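The Orange Rectangle

June 14, 2023

I have worked in the returns room at Turketti for long enough to remember when it was a table, a tape gun and a kettle. Now it is a table, a tape gun, a kettle and the Haruna.

The Haruna is a sorting line. It came to us in February, in more boxes than anyone had planned for, and it takes what people send back (coats, mostly, and trousers that looked better on the website) and carries it off to the right rail without a human hand being involved. That was how it was put to us at the meeting, anyway. The slide said "hands-free". Someone asked whose hands were being freed and we moved on to parking.

I went in braced to hate it. I am sorry to report that I don't, quite. My shoulder has stopped clicking. We used to lift every garment off the table, walk it over to the rails, read a label designed for people with better eyes than mine, and walk back. On a bad day after a sale we got through 900 pieces and went home smelling of other people's wardrobes. The line does the walking now. What it can't do is look at a coat and know that somebody wore it to a wedding.

So we stand still. The big change, the one that wasn't on any slide, is that a job which used to be all legs is now all feet. You take your place at the orange rectangle and you stay there until the break, one foot either side, like someone waiting for a very slow penalty kick.
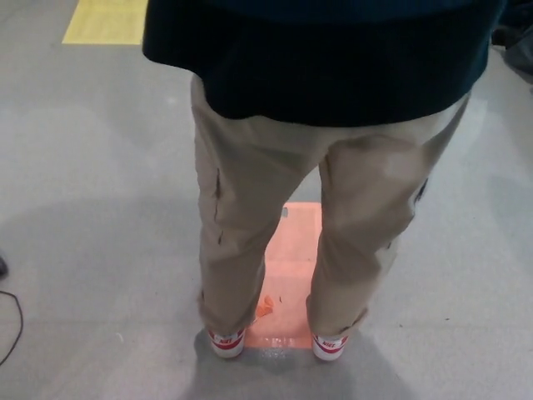 On station. Sensible trousers, sporty shoes.

There was a fair bit of talk about footwear in the spring. The old rule was black and plain, which made sense when we might be seen by a visitor, although in all my years I have met no visitor who wanted to see returns. Then the standing started and people's backs began to complain, and the rule went soft without anybody announcing it. One pair of trainers appeared, then more. I hold this up as the single clear victory of labour over the machine so far. I bought gel insoles and feel about them the way other people feel about their dogs.

The other thing that has changed is talking. When you walked to the rails you met people coming the other way, and that was where you found out who was leaving, who was pregnant and what had gone off in the fridge. Standing at a station you get the person on your left and the person on your right, and after a month you have had all their stories. The coats hang between you as well, so a good part of any chat is held with a voice and a pair of shoes. 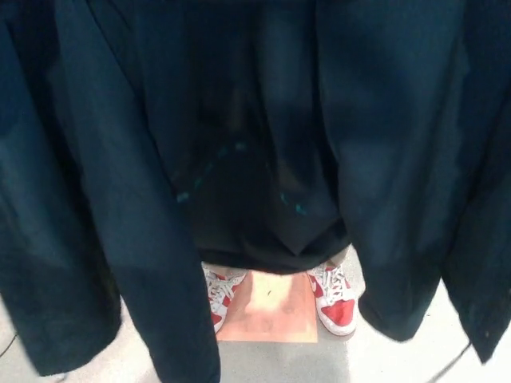
A colleague, as usually seen.

We had a week of navy not long ago. I don't know what Boromier did to the cut of that coat but the whole country seems to have bought it and thought again. The line sorted 3,256 of them, which I know because the screen over the door tells us, in green, whether we want it to or not. It also had a sulk and put 280 of them on the wrong rail, and three of us spent an afternoon moving them back by hand. It was the best afternoon we'd had in ages. We walked about. I learned who is leaving.

The screen is the part I would happily unplug. I never minded being busy but I do mind being a number in green. The machine has one too, and when its number drops a man drives over from Grotness with a laptop and speaks to it kindly. When mine drops I get a leaflet on hydration.

As for jobs, since my sister asks every time I ring: same number of us as before, for now. Two people went over to repairs, where they sew buttons and look smug. When the winter contracts came to an end they weren't replaced, and the Haruna was thanked in the newsletter. I noticed that. I expect we all did.

Insoles, by the way, want changing sooner than it says on the packet. I've got a spare pair in my locker and I'm not lending them out.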